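第四章 机门操作与毛绒物品洗涤

本章适用于 Durkia 前开门滚筒洗衣机 Dukby 系列。安装、调平及进排水管连接见第二章，控制面板各键定义见第三章。首次使用前应完成第三章规定的空机运行。

4.1 本章内容

4.2 机门各部分名称
4.3 开门与关门
4.4 洗涤前的场地准备
4.5 毛绒物品的检查与预处理
4.6 投入与程序选择
4.7 取出与晾干
4.8 机门内侧与密封圈的清洁
4.9 常见现象及处理
4.10 备件与报修

符号约定：
“警告”表示不遵守可能造成人身伤害。
“注意”表示不遵守可能造成机器或衣物损坏。
“说明”为补充信息，不涉及安全。

4.2 机门各部分名称

机门由外圈、内衬板、玻璃视窗、锁扣和铰链组成。

外圈：黑色圆形部件，环绕视窗。开关门时手应扶在外圈上，不得扶玻璃。
内衬板：机门朝向滚筒一侧的深色塑料件，以螺钉固定。用户不得拆卸。
玻璃视窗：碗状玻璃，向滚筒方向凸出。关门后，凸出部分与密封圈贴合，同时阻止衣物滑入密封圈与机门之间。
锁扣：机门边缘伸出的小块，关门时插入前面板上的锁孔。
锁孔：位于投衣口右侧的前面板上，黑色，长方形。
密封圈：灰色橡胶件，环绕投衣口。下部有积水槽和排水小孔。

警告标签贴在投衣口右侧，锁孔上方。标签不得撕除或遮盖。标签脱落或字迹不清时，向 Becerra 服务站申领新标签，按原位粘贴。

能效标签贴在前面板左下部近地面处。擦拭该处时使用拧干的软布，不使用溶剂。

4.3 开门与关门

4.3.1 开门

1. 确认程序已结束，控制面板上的门锁指示灯已熄灭。
2. 透过视窗确认筒内水位低于投衣口下沿。
3. 关闭水龙头。
4. 握住机门拉手，水平向外拉，听到锁扣脱开后继续拉开。
5. 将机门开至最大角度，松手。机门应能自行停住。

警告：门锁指示灯亮时不得强行拉门。高温程序结束后玻璃视窗可能仍然很热，儿童应远离机门。

说明：程序中途暂停时，门锁可能延迟释放，等待时间约 10 分钟。筒内温度较高或水位未降时，等待时间会更长。

4.3.2 关门

1. 检查密封圈四周，确认没有布料、绳带或毛绒物品的肢体、耳朵搭在外面。
2. 检查锁扣，应无松动、缺损，表面无异物。
3. 检查锁孔，应无棉絮和洗涤剂残渣。
4. 手掌放在外圈靠近锁扣的一侧，平稳推至锁合。
5. 轻拉一次，确认机门不能打开。

注意：不要用脚或膝盖推门，不要将机门摔上。机门无法锁合时，按 4.9 排查，不要反复用力推压。

4.3.3 机门载荷

机门不能承受额外重量。下列行为可能造成铰链变形，由此引起的漏水不在保修范围内：

1. 在打开的机门上晾挂衣物；
2. 将衣物篮搁在外圈或玻璃视窗上；
3. 起身时以机门作支撑；
4. 允许儿童攀扶或坐压机门。

4.4 洗涤前的场地准备

机器前方应留出开门和放置衣物篮的空间。Dukby 系列从前面板至机门全开时的最外点，需要净空 389 毫米。安装位置对面有柜门或墙体时，还应加上人员站立所需的距离。

1. 清理机器前方地面，移开鞋、清洁工具及其他杂物。
2. 将机门开至最大角度，确认运动范围内没有碰撞。
3. 把衣物篮放在投衣口前方的地面上，篮口高度应低于机门最低点。
4. 把待洗物品放入衣物篮，不要堆高到接触机门。
5. 检查电源线走向。线缆应靠墙布置，不得压在衣物篮或机器底脚下。
6. 检查地面是否有水。发现积水时先切断电源，再查找来源。

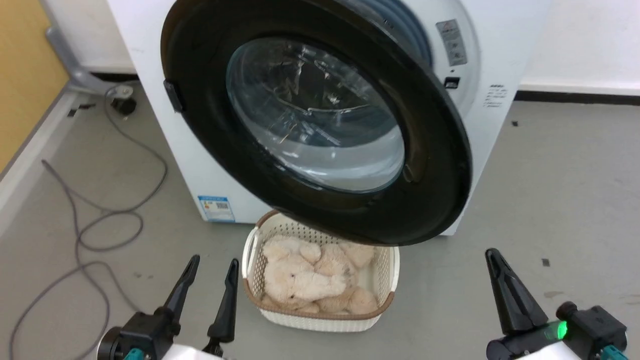

图 4-1 机门打开，衣物篮置于机门下方

说明：推荐使用侧面带孔的塑料衣物篮，例如 Zuswood 通用型。带孔篮体便于通风，洗后物品滴下的水也能流出，不会积在篮底。使用其他衣物篮时，篮口边缘应光滑，没有毛刺和断裂的格条。藤编篮可能钩挂长绒面料，不推荐。

说明：水泥地面和瓷砖地面均可直接放置衣物篮。木地板上应先铺防水垫，洗后取物时尤其如此。

注意：衣物篮不得长时间放在机器顶部。脱水时机器的振动可能使衣物篮移位并跌落。

4.5 毛绒物品的检查与预处理

毛绒物品指以长绒、短绒或仿羊羔绒为面料、内有填充物的玩偶、靠垫及类似物品。此类物品吸水后重量明显增加，在筒内容易聚成一团，处理方法与普通衣物不同。

4.5.1 可以机洗的物品

同时满足下列条件的毛绒物品可以机洗：

1. 水洗标允许机洗；
2. 填充物为聚酯纤维；
3. 不含电池、发声器、灯或其他电气部件，或上述部件可以完整取出；
4. 缝线完好，没有破口；
5. 眼、鼻等硬质零件以缝制或卡扣方式固定，没有松动。

4.5.2 不可机洗的物品

1. 填充物为泡沫颗粒、木屑、荞麦壳、树脂粒或沙粒的物品。
2. 以胶水粘贴零件的物品。
3. 内有金属骨架的物品。
4. 面料为真皮或天然毛皮的物品。
5. 已出现面料脆化、成片脱绒的旧物品。
6. 沾有汽油、酒精、油漆稀释剂等可燃液体的物品。

警告：沾有可燃液体的物品不得放入本机，包括已经手洗过一次但仍有气味的物品。

填充颗粒一旦漏入筒内，可能堵塞排水泵。发生漏料时应立即停机，按第六章清理过滤器，再用湿布清除密封圈和筒壁上的颗粒。清理完毕前不要启动排水或脱水。

4.5.3 预处理步骤

1. 阅读水洗标。标签已剪除或无法辨认时，按不可机洗物品处理。
2. 用手按压物品全身，检查有无硬块、颗粒感或电池盒。
3. 取下蝴蝶结、衣服、项圈、徽章等可拆附件，分开洗涤。
4. 拉上拉链，粘合魔术贴。
5. 用软毛刷顺绒面方向刷去表面灰尘和碎屑。
6. 检查缝线。长度较短的开线应先缝合，线头打结并藏入缝内。
7. 在底部或背面等不显眼处做褪色试验：用白布蘸温水和少量洗涤液，按压一分钟后移开。白布沾色的，应单独手洗。
8. 对局部污渍涂少量中性洗涤液，静置后用湿布点按，不要来回搓擦。
9. 将物品装入洗衣袋，每袋一件，拉链头收入护套内。

说明：奶油色、米色和白色物品应与深色物品分开洗涤。浅色长绒面料容易吸附深色纤维，干燥后不易去除。

说明：洗衣袋应比物品略大，使物品能够翻动，但不能在袋内完全对折。

4.6 投入与程序选择

4.6.1 投入

1. 转动滚筒一周，确认筒内没有遗留物和尖锐物。
2. 从衣物篮中逐件取出物品，放入滚筒深处。
3. 单件大型玩偶应与两条浅色毛巾一同洗涤，毛巾分置两侧。
4. 两件尺寸相近的玩偶可以同洗，在筒内相对放置。
5. 筒内上部应留出至少一只手掌的高度。
6. 按 4.3.2 关门。

注意：不得用力将物品塞入滚筒。物品干燥时需要压缩才能放入的，说明体积超出本机容量，应手洗或送洗。

注意：只洗一件小型玩偶时，也应加入毛巾。负载过轻且集中在一侧，机器可能多次重新分布衣物，最终取消脱水。

4.6.2 洗涤剂

使用液体中性洗涤剂，用量取包装标示的轻污档。洗衣粉可能残留在长绒根部，不推荐。不要使用含氯漂白剂。柔顺剂可以使用，但用量应减半；婴幼儿使用的物品不加柔顺剂。

洗涤剂应加入分配盒的主洗格，不得直接倒在绒面上。分配盒的位置和刻度见第三章。

4.6.3 程序

1. 按电源键。
2. 将旋钮转至程序 17“毛绒”。
3. 按温度键，选择冷水或水洗标允许的温度，取两者中较低的一项。
4. 按转速键，选择低速。填充较厚的物品不得选择高速。
5. 需要时按漂洗键，增加一次漂洗。供婴幼儿或过敏人群使用的物品应增加漂洗。
6. 打开水龙头。
7. 按启动键。门锁指示灯亮，程序开始。

启动后应观察进水阶段。毛绒物品可能浮在水面并贴住玻璃视窗，属于正常现象，吸水后会逐渐下沉。若看到洗衣袋被夹在密封圈处，应立即按暂停键，待门锁释放后重新放置。

泡沫占据大部分视窗时，说明洗涤剂过量。程序会自行延长漂洗，期间不要打开分配盒。

4.7 取出与晾干

1. 程序结束后按 4.3.1 开门。
2. 将衣物篮移至投衣口前方，靠近机身。
3. 双手托住物品下方取出。不要提拉耳朵、四肢或尾部，湿填充物的重量可能撕开缝线。
4. 从洗衣袋中取出物品，检查缝线和硬质零件。
5. 用干毛巾包裹，按压吸水。
6. 轻拍各部位，把结块的填充物拍散，恢复外形。
7. 平放在晾衣网上，置于通风处。
8. 晾干期间翻面数次，每次翻面时再次拍松。
9. 表面干燥后，用宽齿梳顺绒面方向梳理。

警告：不得将毛绒物品放在取暖器、炉具或其他热源上烘干。

说明：填充物的干燥慢于面料。判断方法为用力按压躯干中部，保持数秒后松手；手感发凉或有潮气的，应继续晾干。未干透的物品不要装袋存放。

注意：衣物篮用于盛放洗后物品前，应先擦净篮底。洗前与洗后共用一只衣物篮时，篮体格孔内的灰尘和绒毛会重新沾到湿绒面上。

4.8 机门内侧与密封圈的清洁

毛绒物品脱落的短纤维会随水流附着在机门内衬板、玻璃视窗边缘和密封圈内。洗涤毛绒物品后，应在当日完成本节的清洁。只洗普通衣物时，每月清洁一次。

4.8.1 所需物品

软布两块，软毛牙刷一支，中性清洁剂，温水，干毛巾。

不使用钢丝球、去污粉、丙酮、强酸或强碱清洁剂，不使用蒸汽清洁机和高压水枪。

4.8.2 步骤

1. 关闭电源，拔下插头。关闭水龙头。
2. 将机门开至最大角度，在下方地面铺干毛巾。
3. 用干软布擦去内衬板上的浮灰和棉絮，从上部向下部擦。
4. 用湿软布蘸少量清洁剂，擦拭内衬板。凸起的弧形筋条两侧应分别擦拭。

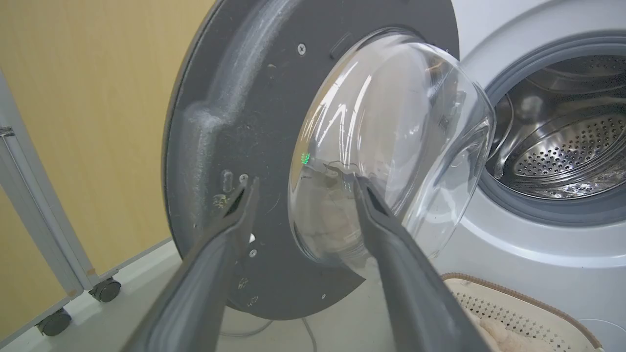

5. 螺钉周围和椭圆形凹槽内的残留物用湿牙刷清除。牙刷应甩去多余的水，避免水沿螺钉孔进入机门内部。
6. 黄色或橙色斑点先用湿布敷五分钟，再轻刷。不得用刀片或螺丝刀刮除。
7. 擦拭玻璃视窗的凸面和边缘。玻璃与塑料件的接缝处沿圆周方向擦，不要把布角塞入缝内。
8. 检查锁扣。锁扣应高出内衬板表面，轻按时无明显晃动。锁扣上不加油脂。
9. 用手翻开密封圈下部，取出棉絮、纽扣和其他异物，擦干积水。
10. 用牙刷清理密封圈排水小孔。
11. 用拧干的湿布擦去清洁剂，再用干布擦干全部表面。
12. 机门保持半开，待密封圈内侧干燥后再关闭。

警告：清洁期间如有儿童或宠物在场，机门不得无人看管。关门前应确认筒内没有儿童或宠物。

注意：不得拧松或拆下内衬板上的螺钉。螺钉同时固定视窗与外圈，拆开后视窗可能脱落。自行拆卸后出现的漏水或玻璃破损，按非保修项目处理。

4.8.3 清洁后的检查

1. 目视检查玻璃视窗，应无裂纹和缺口。光线反射形成的亮纹不属于裂纹；改变观察角度后位置不变、指甲划过有阻滞感的，按裂纹处理。
2. 用手指沿密封圈摸一周，应无切口、硬化和粘连。
3. 缓慢开关机门一次，锁扣应对准锁孔，不擦碰面板。
4. 插上电源，打开水龙头，运行一次单独漂洗，观察机门下沿有无渗水。

玻璃视窗有裂纹时应停止使用，不得以胶带临时修补。

4.9 常见现象及处理

现象：机门关不上。
原因一：物品或洗衣袋夹在密封圈处。处理：取出后重新放置。
原因二：锁孔内有棉絮。处理：断电后用干毛刷清除，不得向锁孔内喷清洁剂。
原因三：铰链下沉，锁扣低于锁孔。处理：停止使用并报修。

现象：程序结束后机门打不开。
原因一：门锁尚未释放。处理：按 4.3.1 的说明等待。
原因二：筒内有水。处理：运行单独排水程序；仍不能排水时，按第六章检查过滤器。
原因三：停电。处理：等待供电恢复。需要紧急取物时，按第六章的应急开门方法操作。

现象：脱水时振动大，或脱水被取消。
原因一：吸水后的物品集中在一侧。处理：暂停，开门后重新分布，加入毛巾。
原因二：机器未调平。处理：按第二章重新调平。

现象：机门下沿滴水。
原因一：密封圈与视窗之间有纤维或布料。处理：按 4.8 清洁。
原因二：洗涤剂过量，泡沫溢出。处理：减少用量，空机漂洗一次。
原因三：密封圈破损。处理：停止使用并报修。

现象：毛绒物品表面发硬、成缕。
原因：洗涤剂残留，或干燥前未梳理。处理：重新漂洗，干燥过程中拍松并梳理。

现象：打开机门时有异味。
原因：密封圈积水，或机门长期关闭。处理：按 4.8 清洁，再按第三章运行筒清洁程序。平时不用机时将机门留缝。

现象：视窗内表面发雾。
原因：水垢或柔顺剂残留。处理：用中性清洁剂擦拭。仍不能去除的，使用经 Becerra 服务站确认的除垢剂，按其用量执行。

4.10 备件与报修

机门总成的备件号为 2618，包括外圈、内衬板、玻璃视窗和锁扣，不含铰链和密封圈。机门总成不拆分供应。铰链和密封圈的备件号见附录。

更换机门、门锁和密封圈应由 Becerra 服务站人员进行。报修时需提供以下信息：

1. 机型和机身编号，见机身铭牌；
2. 控制面板显示的代码；
3. 故障出现的阶段，即进水、洗涤、排水或脱水；
4. 故障前所洗物品的种类及填充物；
5. 是否拆卸过机门或前面板上的部件。

服务人员到达前，应关闭水龙头并拔下插头，清空机器前方的地面。筒内有物品且机门已锁住时，不要自行撬门。

代码的含义见第七章。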